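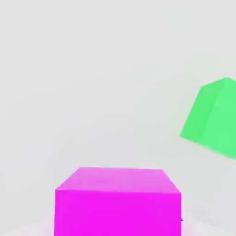
The Clunen Songbook is a collection of old parting songs and lullabies for one voice, and it's the book I have wanted on my own music stand for years! Elaine Peixoto gathered the songs, checked the words against the oldest copies she could get hold of, and set them out so you can sing straight from the page without squinting. It comes in two editions, one for high voice and one for low. The low voice cover is a good loud magenta, very close to the big cube at the top of this page, and the high voice cover is bright green like the cube off to the right of it, so you won't grab the wrong one on your way out the door. The songs are the same in both books, in the same order, and the page numbers match too (handy if you sing in a mixed group).

What you get

Full words for every song, with all the verses. So many books stop after three verses and leave out the part where somebody drowns or comes home, and I love that Elaine kept them in. Older words that have dropped out of everyday speech are explained in the margin right next to the line, with a simple guide to saying them out loud. The melody is printed above the first verse, chord names are given for guitar or small harp, and there is plenty of white space for your own pencil marks.

Eleven of the songs also come with a second tune - usually a plainer one that was sung at home. Try "The Miller's Long Goodbye" both ways. The second tune is slower and sits lower, and it changes the whole feeling of the last verse.

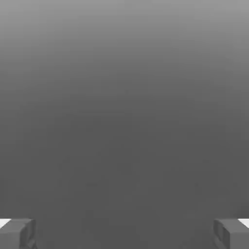

Pale gray down to charcoal, with a gripper finger in each lower corner.

The recordings

Each copy has a download code for the Onishi recordings, made to go with the book. These are voice only, sung at an easy pace with a breath between verses, and they are lovely to listen to even if you never plan to sing a note. There is a spoken track for each song as well, so you can hear the words before you try to fit them to the tune.

Details

Title: The Clunen Songbook
Editor: Elaine Peixoto
Publisher: Bernico
Editions: high voice (green), low voice (magenta)
Length: 411 pages
Binding: sewn, lies flat on a stand
Recordings: download code inside the back cover
Price: $30 for either edition
Second printing: August 2024

The second printing fixes a wrong note in "Cold Was the Harbor" and adds an index of first lines, which plenty of you asked for.

Goes well with

Putach folding music stand - light, steady, and wide enough to hold the book open with room for a pencil.

Bernico lyric notebook, ruled on one side and with music staves on the other. The next batch is due in November.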